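Course handout, unit 6: Judging a hand-held gripper kit
Nektarios Zervas

Read this before the practical session in April. The kit under review is the Luvgate, sold by Siscombe. It is a pair of grippers which a person holds, one in each hand, and uses for ordinary work at home. The recordings are later used to teach a robot arm the same work. In this unit we ask only one thing: is the kit good enough for a small laboratory to buy?

6.1 The task we use for the review

A product sheet normally shows a gripper with a cube or a ball. I prefer a task with thin and slippery pieces, because there the weak points of the fingers come out quickly. Our task is called Huamán, after the first student group that used it. The person takes cutlery and chopsticks from the table and puts them upright in a ceramic holder with two joined parts. The pieces are of wood, plastic and metal, and some lie very close to each other or cross. Before the fingers close, the person must choose which piece to take and from which side.
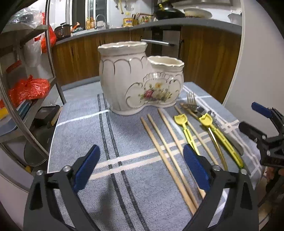

6.2 What to look at in the fingers

The pads. On the Luvgate they are blue and have a ribbed surface. Ask if the ribs help with a round chopstick, and ask the same for a flat knife blade. These are different questions and you should write two answers.

The opening. A wide opening is comfortable for big objects, but with cutlery the person must then close a long way for a small piece. Note how much of this movement is lost time.

The linkage. It has cut-outs, and the screws can be reached from outside. For a laboratory this matters, as pads wear out and you will change them yourselves. Siscombe supplies 2 spare pads with each kit.

6.3 Placing is harder than picking

Many students give all their attention to the grasp. Please give at least the same to the release. The mouth of the holder is not wide, its rim is wavy, and each piece that already stands inside takes away some room for the next one.
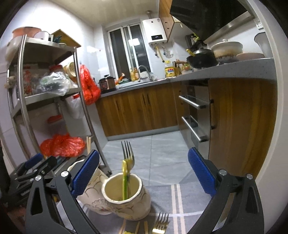 Reading time: 6 minutes

6.4 Service and support

Poststead offers to store and check the recordings, in packets of 1,000. Their checking is careful but slow in my experience. If your group is small, first try to check one packet yourselves, then decide.

For your report, write one page with your recommendation: buy, borrow or wait. Say which pieces of cutlery gave you trouble, and describe the fingers at that moment. Marks are given for clear observation, also when your opinion is different from mine.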